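# Two-arm shirt folding: policy regrasps the same spot over and over

**Tags:** imitation-learning, bimanual, calibration, deformables, Clonix

I have a two-arm setup that folds red sports shirts on a sofa seat. The policy is trained with Clonix from teleoperated demos, and the runtime is Paserier (our wrapper that reads the cameras, calls the policy and streams joint targets to both arms). Training looked fine. Loss went down and flattened, and the validation curve follows it closely.

On the real arms the first half of the task goes well. The grippers come in, find a hem or a sleeve edge and close on it. Then one arm lifts a few centimeters, opens, goes back down to nearly the same place and closes again. It will do this until I stop it. Sometimes it gets out of the loop and finishes the fold, mostly if I nudge the fabric by hand.

What I have:

- 2 wrist cameras and one head camera, all going into the policy
- 1,738 demos, all from the same sofa
- action chunks, executed open loop, then a new inference call
- gripper command is a continuous width, 0 closed, 1 open
- no depth, RGB only

What I already tried:

1. Retrained with a different seed. Same behavior.
2. Lowered the arm speed limit in Paserier. Same loop, slower.
3. Replayed a recorded demo through the same controller. It folds correctly if I put the shirt where it was in the demo, so I don't think the arms or the controller are at fault.
4. Turned off image augmentation. Slightly worse.

Config for the rollout side:

```
policy:
 chunk_len: 50
 execute_len: 50
 temporal_blend: false
obs:
 history: 1
 cameras: [head, wrist_left, wrist_right]
 include_gripper_width: false
gripper:
 mode: continuous
```

I took out `include_gripper_width` early on, when the policy was copying the last width and never closing at all. I'd like to know if that was a mistake before I spend a week on new demos.

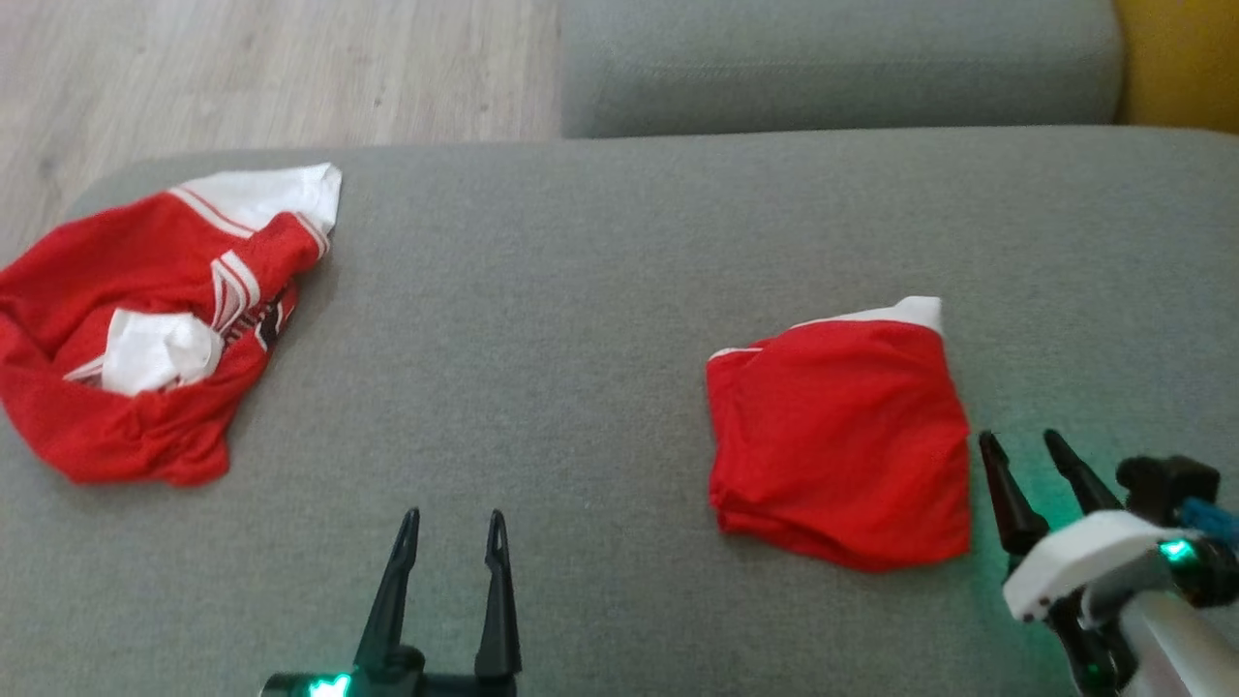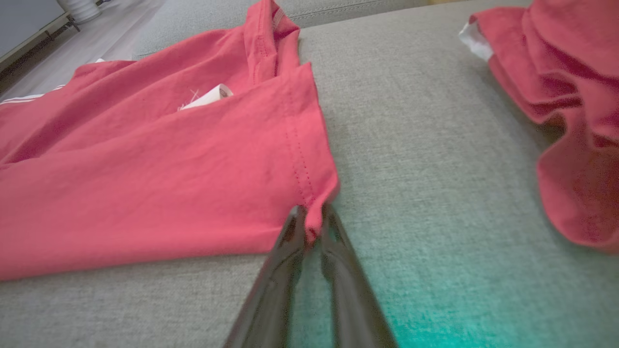
*First: head view, one shirt crumpled and a folded piece to the right of it. Second: wrist view with the fingertips on a sleeve edge.*

The second view is the kind of moment where it goes wrong. From what I can tell the fingers have fabric between them, and in a good episode the next thing is a lift and a drag across the seat.

Is this a data problem, an observation problem, or something in how I execute the chunks?

---

## Answer 1 (accepted)

I'd look at the observation first. With `history: 1` and no gripper width, your policy has to work out from pixels alone whether it has already grasped. Look at your own wrist image. The fingers are dark and close together and only a small pinch of fabric is gathered at the tips. After resizing to whatever your encoder takes, that pinch may be a handful of pixels. "About to close" and "closed, now lift" will look almost the same, and the network picks between them more or less at random each time you call it.

That also fits what you see when you nudge the cloth. You change the picture enough that it lands on the other side.

Order I'd do things in:

**1. Put the gripper width back, but as measured width, and drop it out during training.** The copying problem you had is common. If the input is the commanded width from the previous step, the easiest thing to learn is to repeat it. Use the encoder reading and zero it out on a fraction of samples. In Clonix:

```
obs:
 include_gripper_width: true
 gripper_width_source: measured
 gripper_width_dropout: 0.3
```

Check that your dataset stored the measured value. Older recordings sometimes have only the command under the same key. Plot both channels for one episode. If they overlap exactly, you have the command twice. Note that thin fabric won't hold the fingers open by much, so measured width mostly tells the policy "closed" or "open" and won't tell it "closed on something." It is still enough to break the tie you describe.

**2. Add a little history.** I would use 2 frames spaced apart, not consecutive ones. Consecutive frames are nearly identical and mostly teach the model to continue whatever motion it was making.

**3. Shorten the executed part of the chunk.** You predict 50 and run all 50. If the chunk boundary falls right after the close, the next call starts from the ambiguous picture every single time. Try executing fewer and turn blending on. This needs no retraining, so do it today before anything else:

```
policy:
 chunk_len: 50
 execute_len: 20
 temporal_blend: true
```

If the loop changes its rhythm when you change `execute_len`, you've confirmed that the boundary is involved. It doesn't prove it is the only cause.

**4. Check for pauses in the demos.** Teleoperators tend to stop for a moment after closing on cloth to see if they have it. Those frames have near-zero action and teach the policy to sit there. Trim frames where both arms and both grippers are still. Be careful at the close itself: if your filter looks at arm joints only, it will remove the frames where the gripper is closing, and that produces the opposite failure.

I wouldn't collect new demos yet. If you do later, record ones that start from a missed grasp, with the fingers closed on nothing.

> **Comment (asker):** Changed `execute_len` to 20 with blending. The loop is still there but it comes at a different time and it gets out more often. The plot shows the two width channels overlap exactly, so I only had the command. The raw logs have the encoder, I'm rebuilding the dataset from those.

> **Comment (asker):** Rebuilt and retrained with measured width, dropout 0.3, two frames of history. 6 runs in a row with no regrasp loop. One of them made a bad fold but that's a separate matter. Accepting this.

> **Comment:** Did you change history and width in the same retrain? Would be good to know which one did it.

> **Comment (asker):** Same retrain, sorry. I don't have the GPU time to separate them until August.

---

## Answer 2

Check your camera time stamps too. We had the same symptom on Stillusard and the cause was that the wrist camera images arrived late relative to the joint states. The driver buffered frames and always gave us the oldest one. In training the data was aligned by time stamp afterward, so it was fine there. At run time the policy saw an image from before the grasp, concluded it had not grasped, and opened.

Easy test: command the gripper to close with the arm still, log the joint state and the wrist image together, and see how long it takes for the fingers in the image to move. If there's a clear gap, set the driver's buffer to one frame and drop the rest.

Your demo replay would not catch this, as replay doesn't use the cameras.

> **Comment (asker):** Good point about replay. I measured it and the lag is small on both wrists, less than one control step. Head camera is a bit worse but not by much.

---

## Answer 3

Make the gripper binary. Continuous width is more trouble than it's worth for cloth.

> **Comment:** This can help but it hides the issue here. A binary gripper will also open again if the policy can't tell it's holding something. You'd need hysteresis as well.

> **Comment:** Dương has a hysteresis option for that if someone wants to try it. It holds the last state until the prediction stays past the threshold for several steps. Set it too long and the release at the end of the fold comes late and drags the hem.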